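## 4. Installation du poste de gestion Mumura

La présente section s'adresse aux services informatiques des établissements équipés du logiciel de gestion documentaire Mumura. Elle décrit la préparation du poste de gestion, son raccordement au serveur Luvano et la première sauvegarde. L'administration courante des comptes lecteurs est traitée à la section 6.

Les établissements du réseau Skakholm qui réutilisent un ordinateur de bureau existant se reporteront d'abord au paragraphe 4.1. Ceux qui disposent d'un poste livré prêt à l'emploi passeront directement au paragraphe 4.2.

### 4.1 Vérifications préalables

1. Relever le numéro d'inventaire du poste et le reporter sur la fiche d'installation jointe au contrat.
2. Arrêter le système d'exploitation, puis débrancher le cordon d'alimentation et l'ensemble des périphériques.
3. Contrôler la configuration matérielle. Si celle-ci n'est pas connue, ouvrir le boîtier en suivant les instructions du constructeur.
4. S'assurer que le disque destiné à la base documentaire offre au moins 400 Go d'espace libre.

**Attention** – Toute intervention à l'intérieur d'un boîtier doit être effectuée hors tension, par une personne habilitée.
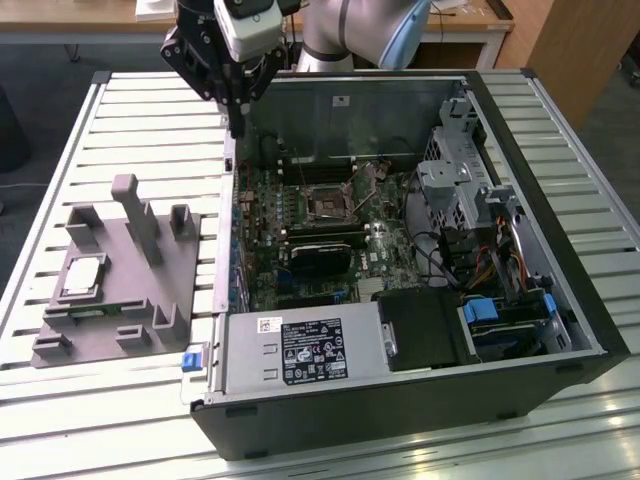
5. Refermer le boîtier, rebrancher les périphériques et démarrer le poste.
6. Vérifier, dans les réglages du système, que la date, l'heure et le fuseau horaire sont exacts. Un écart d'horloge entraîne le rejet des opérations de prêt par le serveur.

**Remarque** – Le poste de gestion doit être réservé à l'usage du personnel. Il ne peut en aucun cas servir simultanément de poste de consultation publique.

### 4.2 Installation du logiciel

L'installation requiert un compte disposant des droits d'administration sur le poste. Les comptes nominatifs des bibliothécaires ne conviennent pas.

1. Ouvrir une session avec le compte d'administration local.
2. Insérer le support d'installation ou copier le dossier `Mumura` sur le disque local. L'installation depuis un partage réseau n'est pas prise en charge.
3. Lancer le programme `installer` et choisir le profil **Poste de gestion**.
4. Saisir la clé de licence figurant sur le bon de livraison, tirets compris.
5. Sélectionner l'emplacement de la base documentaire. L'emplacement proposé par défaut convient lorsque le poste ne comporte qu'un seul disque.
6. Redémarrer le poste à l'invitation du programme.

Une licence standard couvre 4 000 notices. Au-delà, le catalogue reste consultable, mais la création de notices est suspendue jusqu'à l'enregistrement d'une licence étendue. Les notices supprimées sont décomptées lors de la clôture journalière – et non au moment de leur suppression.

### 4.3 Raccordement au serveur Luvano

1. Dans le menu **Réseau**, choisir **Déclarer un serveur**.
2. Entrer l'adresse communiquée par le service informatique de rattachement.
3. Choisir le mode d'échange :
 - **Continu** : chaque opération de prêt ou de retour est transmise immédiatement ;
 - **Différé** : les opérations sont regroupées et transmises à la clôture.
4. Cliquer sur **Tester la liaison**. Le voyant de la barre d'état passe au vert lorsque le serveur répond.
5. Enregistrer les réglages.

En cas d'échec, le programme procède automatiquement à 3 nouvelles tentatives, puis affiche un code d'erreur. Ce code doit être communiqué au support technique dans toute demande d'assistance.

| Code | Signification | Mesure à prendre |
|---|---|---|
| L-01 | Serveur injoignable | Vérifier l'adresse et le câble réseau |
| L-02 | Licence refusée | Contrôler la clé saisie au paragraphe 4.2 |
| L-03 | Horloge non conforme | Corriger la date et l'heure du poste |

### 4.4 Remplacement du matériel

Le changement de la carte mère ou du processeur modifie l'empreinte du poste et invalide la licence enregistrée. Avant toute intervention de ce type, il convient de libérer la licence depuis le menu **Licence**, rubrique **Transfert**. La clé est ensuite saisie de nouveau sur le poste remis en service.

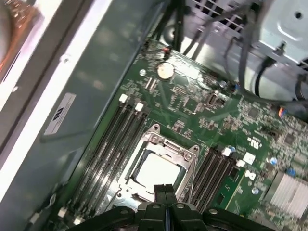 *Figure 4-2 – Processeur en place dans son support, sans refroidisseur.*

L'ajout de mémoire, d'un lecteur de codes à barres ou d'une imprimante de tickets est sans effet sur la licence. Les lecteurs Tilahun sont reconnus sans pilote supplémentaire ; les autres modèles doivent être réglés en émulation clavier.

### 4.5 Première sauvegarde

1. Raccorder le disque de sauvegarde externe.
2. Dans le menu **Base**, choisir **Sauvegarde complète**.
3. Indiquer un mot de passe et le consigner conformément aux règles de l'établissement. L'éditeur n'est pas en mesure de le rétablir.
4. Attendre l'affichage du message de fin avant de déconnecter le disque.

Il est recommandé de conserver 2 sauvegardes complètes dans des locaux distincts. Une sauvegarde complète est par ailleurs exigée avant la clôture annuelle de décembre, faute de quoi l'archivage des prêts de l'exercice ne peut être lancé.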